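## On the bench: the Skelura cloth kit from Skerico
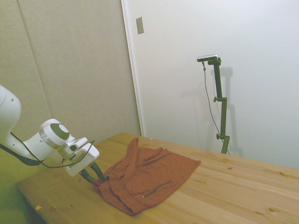
We've had the Skelura kit for 18 days now, and I keep finding excuses to go back and run it one more time before lunch. Regular readers will know I have a soft spot for anything that tries to handle fabric. A box stays the shape it was when you put it down. A T-shirt doesn't, and most of the small-arm kits that come through Westerberg quietly skip the subject and ship you some plastic blocks. Skerico went straight for the laundry pile, and good for them!

You get a pair of soft-tipped fingers, a mounting plate, the control software, and a set of 14 starter routines covering pinch, lift, drag, flatten and a few kinds of fold. You bring your own arm and your own camera or depth sensor. The plate fit ours on the first try. The cable guide didn't, so we left it off and let the cable loop, and that has been fine so long as you watch it when the wrist turns.

Setup took one morning. The slow part is teaching the software where your table is, a nine-point routine where you nudge the fingertips down to a printed dot, press save and move on. I rushed it the first time and spent the afternoon with a gripper that closed a finger's width above everything. Do it again properly and the difference is huge.

So, the pinch. This is the part I'd show anyone who wandered over. The fingers come down at a slant, close on a single fold, and lift just enough to get a corner free before the arm commits to anything. If the grip feels wrong to the software it opens, shifts over and tries again. On heavy cotton and terry it gets hold of something nearly every time, even from a proper crumple with no obvious edge. Watching it hunt for a corner is oddly absorbing (two of us missed a meeting).

Flattening is good too, though slower. It tugs one side, looks, tugs another side, looks again. A dish towel comes out neat enough to stack. A long-sleeved shirt comes out recognizable, and I'd call that a win at this price.

Now the grumbles. Thin, slippery stuff is a struggle: lining fabric slides right out, and the retry loop will keep at it until you stop it by hand. Drawstrings and loose trim confuse the edge finder, which likes to treat them as the hem. The folding routines assume you want the finished piece parked on the right side of the table, and changing that means editing a text file that the manual mentions once, in a footnote. The finger pads also pick up lint like crazy. Wipe them before every session.

We compared it with the older Kerkura fingers, still bolted to our second arm. Kerkura's are tougher and I'd still choose them for cardboard or anything with a sharp edge. On cloth there's no contest, and the Skerico software is a lot friendlier when something goes wrong. It tells you which step failed, in plain words, and lets you restart from there.

The log says we passed 300 picks on Tuesday. One pad has a small nick and the rest look new. Spares come in the box, tucked under the foam where I missed them for a week.

The kit stays set up through August. If you'd like a turn, sign up on the sheet by the door and bring something to fold. Sweaters especially, please, as we haven't tried a chunky knit yet and I really want to see it.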